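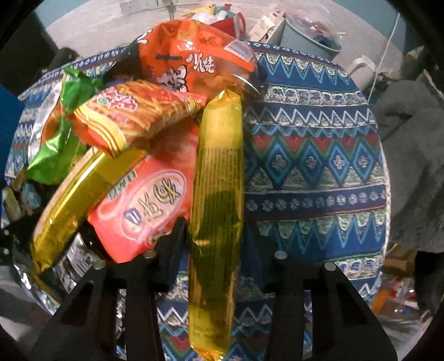

Pince manuelle Tridis – prise d'un emballage long sur un tas de sachets

Pince manuelle Tridis, mors noirs
Réf. 387 – Distribution Itadham

AVIS DE SÉCURITÉ (février)
Sur certaines pinces du lot 70, une vis de pivot peut se desserrer en service. Le mors prend alors du jeu, jusqu'à 2 mm en bout, et les sachets brillants glissent ou se déchirent à la soudure. Un pincement du doigt a été signalé à l'atelier Walitz.
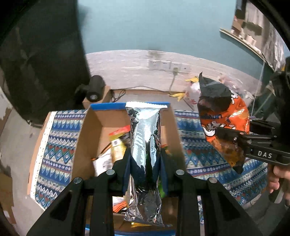 Avant chaque prise de poste, contrôlez les quatre vis à la main, mors ouverts. En cas de jeu, cessez d'utiliser l'outil – ne resserrez pas sans frein-filet. Le kit de remplacement est gratuit pour le lot concerné.

Contact SAV : Darlene Penner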